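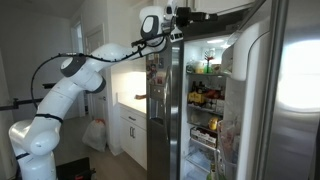 Week three of teaching a robot arm to do fridge stuff and I have opinions. Thread, because my group chat has muted me.

Background for the new people: I'm a teleoperator. I hold a controller, the arm copies my hand, everything gets recorded, and later the software folks train a policy on it. I used to make sandwiches for a living. The skills carry over better than you'd think!

Our project is called Cimavow. I didn't name it and I don't know what it means. I've asked. Saimi Rantala, who did name it, just says "it was free".

The goal for September is 269 good demos of fridge tasks. Open the door, close the door, take something off a shelf, put something back on a shelf. A good demo means start to finish with no stopping, no collisions and no me going "oh no" and backing up.

So, doors. You open your fridge without a single thought in your head. Now do it with a hand that has no skin, on the end of an arm that has way more reach than yours, while you stand off to the side squinting at it.

The seal is the first problem. A fridge door sticks, sticks, sticks and then lets go all at once. If you're pulling with a nice steady force, the arm is suddenly travelling a lot faster than you wanted. My first few tries looked like someone ripping off a bandage.

Saimi's fix was to think about it as two moves. Crack the seal with a tiny tug, wait, then swing. Wait is the important bit. I count "one potato" under my breath. There's audio on some of the recordings, so somewhere on a server there are hours of me saying potato.

Second problem is that a door goes in a circle. I know, I know. But your hand wants to pull straight back toward you, and if the gripper does that it just slides off or starts fighting the hinge. You have to walk it around the curve and turn the wrist as you go.

What helped me was practising with my own fridge at home, really slowly, watching my elbow. My roommate came in, watched for a bit and went back to bed. Fair enough.

Third thing! You don't have to use the handle. Going in near the top of the door was a bit of a revelation for me. You can hook or push on the edge, and you keep the forearm up high out of the way of the shelves. It looks bonkers, like a giraffe checking for leftovers, but the swing comes out smoother on some doors.

The downside is you lose sight of your own fingertips up there. I've got a camera view to help, but depth on a flat screen is a liar. I now creep in, stop, look at it directly, creep in again.

Someone in my replies asked why we don't just program the path. You could, for one door! Then you move the arm a little to the left or swap to a different fridge and it's useless. The idea is to show it loads of slightly different versions, so it picks up what opening a door is like in general. Or that's how it was explained to me, the sandwich person.

That's also why the shelves get shuffled. Bottles to the back, bottles to the front, box on the left, box on the right. If everything always lives in one spot, the robot learns the spot and ignores the thing. Saimi had a model a while back that would reach confidently for a jar that had been moved an hour before. Closed its gripper on nothing and carried the nothing over to the counter very, very carefully.

(I think about that robot a lot.)

We've tried two ways of showing it stuff. One is by hand, where you put the arm in a floppy mode, grab hold of it and physically drag it through the motion. The other is remote, with the controller. I figured by hand would be way easier. Nope!

By hand is lovely for feeling the door. You get the seal and the weight of it right through the arm. But a big arm is a big arm, even floppy, and after 30 pulls my shoulders were done. Plus you end up standing in the camera view, and then the robot learns that every fridge comes with a woman in a cardigan.

Remote is tidier and I can sit down, but I can't feel anything. I judge the force by watching and by listening to the motors. They go up in pitch a little when they're working hard. I didn't notice that at all the first week and now I can't not hear it.

The controller we use is from Serrano and it's pretty comfy, except the grip button is exactly where my thumb likes to rest. I have let go of a yogurt at altitude because of that button. We do plastic containers only for new people now, and I'm fairly sure I'm the reason.

Cables. If you ever end up doing this job, learn where your cable goes. It loops along the outside of the arm and it needs enough slack for the wrist to turn, but a loop with slack in it will find a door handle like it's magnetic. Check before every batch. Every batch!

A question I get a lot: do you throw out the bad ones? Yes and no. If I bump a shelf, that one's out. But if I miss the door edge, back off calmly and get it on the second go, we keep it. Saimi says those are gold, seeing as the robot is going to miss too and has to know what to do next.

So there's a skill in being bad at it nicely. I have to not get flustered. If I panic and jerk the arm, I've just taught a robot to panic, and it'll do that forever with great dedication.

My personal rule is no recording right before lunch. I rush. You can see it in the data, the moves get quicker and sloppier from about 11:30 on. Saimi made a chart. I did not enjoy the chart.

Closing the door is weirdly harder to do well, by the way. Push too soft and it drifts back open a crack. Push too hard and all the door bins rattle. The sweet spot is a gentle shove and then follow it in and hold for a beat. One potato again.

For everyone asking about numbers, I passed 100 keepers this morning and did a little dance, with the controller safely put down first. Learned that one early.

Next up is the drawer at the bottom. I've had a few practice runs and I hate it already. It's clear plastic, so on camera it's mostly reflections, and it likes to go in crooked. If anyone here has done drawers by teleop, please tell me your secrets — I will trade you sandwich tips.

Okay, break's over, back to the fridge. Will post an update when I've made friends with the drawer or lost to it.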